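Saro hands project, catch-up meeting
Wednesday, 2pm, upstairs room

I took the notes again, so please shout if I've put words in your mouth. I've left out the long bit about parking.

1. Last time's actions
The spare wrist straps have come. The naming sheet for recordings has been tidied up and everyone's using it now, hurrah. The battery order is still outstanding and that one's mine, sorry, I'll chase it.

2. Where we are with the count
Our target for the drinks-tray task is 2,000 good recordings, and we've got 1,000 through checking. Another 800 are waiting to be looked at. We all agreed the checking is the slow part (I did most of the agreeing, as it's me doing it), so from next week we'll have two people on it each morning.

3. Sorting the tray
Most of the meeting went on this! The job is to get sachets, tea bags and stirrers sorted on to the white tray at one of the booth tables, and every wearer has their own way of going about it. Coste would like us to settle on one order. I argued against, and I'll own up to being quite loud, as I think the model ought to see the job done lots of ways. 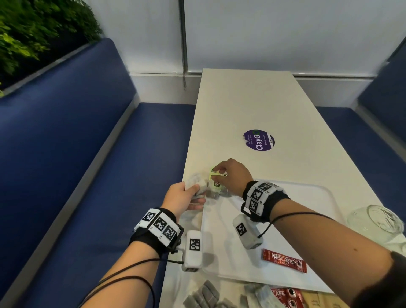 We met in the middle in the end. The starting jumble stays a proper jumble, the finished layout is fixed, and how you get from one to the other is up to you. Small packets are still our weak spot. Grerkodus loses track of fingertips when two things are pinched close together, and Coste asked whether we should slow down for those bits. We said no to slowing down on purpose, but yes to keeping hands a little further apart where it feels natural.

4. Markers and cables
If a marker block works loose, stop the recording and start a new one, please don't press it back on halfway through. Cables should run back along the forearm and be checked before each go. We also talked about long sleeves riding down over the straps, so roll them up if you can bear the air conditioning.

5. Stirrers
These got their own item because they roll everywhere and I'm fed up with them. 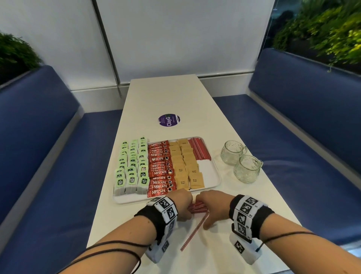 Dropped ones stay in the recording as long as you pick them up again, we're all happy with that. Clirnari had asked for the drops to be cut out and we're going to write back and say we'd like to keep them, as picking something up again is a handy thing to learn. We will label them, though. I'm drafting the label wording and will send it round before the weekend.

6. Any other business
Can we have the kettle back downstairs. Also the shared drive is nearly full, so clear out your test clips.

Actions
Me: batteries, label wording, reply to Clirnari
Coste: write up the fixed tray layout on one page
Everyone: test clips off the drive

Next meeting same time, same room.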